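Set the Fingers Before You Touch the Speed

Niloufar Talebi

I've looked after the Povari picking cell at our Sernville shop for seven years now, and I still get a little fond of it every April, when we go through the gripper from top to bottom. People love to talk about speed. I would much sooner talk about fingers, and I'll bore anyone at lunch who lets me.

My view is that you should set the gap in simulation, with an ugly part, and look at it closely before anybody goes near the real cell. Zohreh Naseri taught me to start with the lumpiest mesh we have, and I've grumbled about it and then done it every time since.
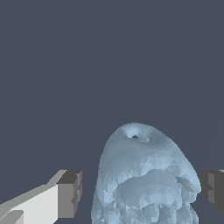 Wrist view in the simulator, with a little background showing between the left finger and the part.

A smooth block will forgive almost any setting, bless it. A bumpy shape makes you think about where the pads should land, and whether the wrist ought to come down another hair — and that's a lovely thing to be thinking about at a desk with coffee.

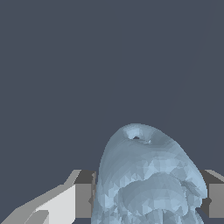

The blue test part between the fingers, its domed top well above them.

Some folks at Jovura tell me this is fussy, and that 37 minutes of checking is 37 minutes of no picking. Fair enough! I'd still spend it, and I'd write the finger offsets on the card by the cabinet afterward, in pen, where the night shift can find them.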